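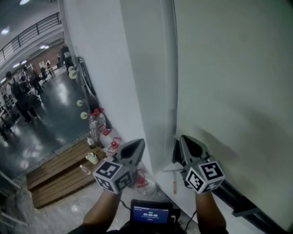
Switching to a paper grocery list

23 September 2022

I gave up the list app in August. It had been on my phone for 4 years and had 206 items saved in it, most of them things I bought one time, like celery seed. Every time I typed "ce" it offered me celery seed.

Now I use a pad stuck to the fridge. It cost less than a coffee. When something runs out I write it down, and on shopping day I tear off the sheet and put it in my coat pocket.

I write it in store order. At Orlandini that means produce, bread, the long aisle with cans and pasta, then dairy at the back. They moved the eggs this summer, so I had to start putting eggs after juice. If I go to Plolis instead, the order is wrong and I just read the list twice.

The downside is that I can't add to it from work. I tried texting myself and forgot to look. Last week I came home without dish soap, and we washed up with the end of a bar of hand soap, which left a film on the glasses.

I also stopped writing amounts, except for flour and canned tomatoes. The tomatoes have to be the 800 gram cans or the soup recipe comes out too thin.

Next I want to sort out the freezer. There are two bags of peas open and something in foil with no label.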